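Hidcombe store: three-drawer cabinet, grey metal

Gallery page for cabinet 20 in the Hidcombe furniture list, compiled by Sena Agbenyega. Entry checked 18/02/2019. The cabinet is a steel-framed pedestal from the Bemevgate clearance, overall height 562 mm. Runners were cleaned and greased in August. Load notes are kept by Gebhard Camenzind under reference 1072.

Each drawer has one dark U-shaped pull, centred on the front. The drawers run independently and there is no interlock, so the top and bottom can be open together. When both are out, keep heavy items off the front half of the top.
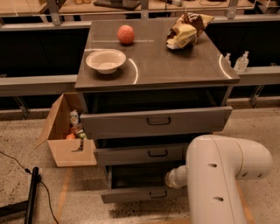 *Cabinet 20, top and bottom drawers open. White bowl, fruit and crumpled snack bag on top; open cardboard box on the floor to the left.*

The top has a slight gloss and shows light reflections. Wipe with a damp cloth and dry at once. Do not use scouring powder. Bowls with a narrow foot should be lifted, as dragging them marks the finish.

Spare pulls fit all 4 cabinets of this type and are in the Amegashie tray, second shelf. Fixing screws are supplied with the pulls. Tighten by hand only.

Corrections to the entry go to Kwadwo Adjei. Cabinet 21 has no picture yet.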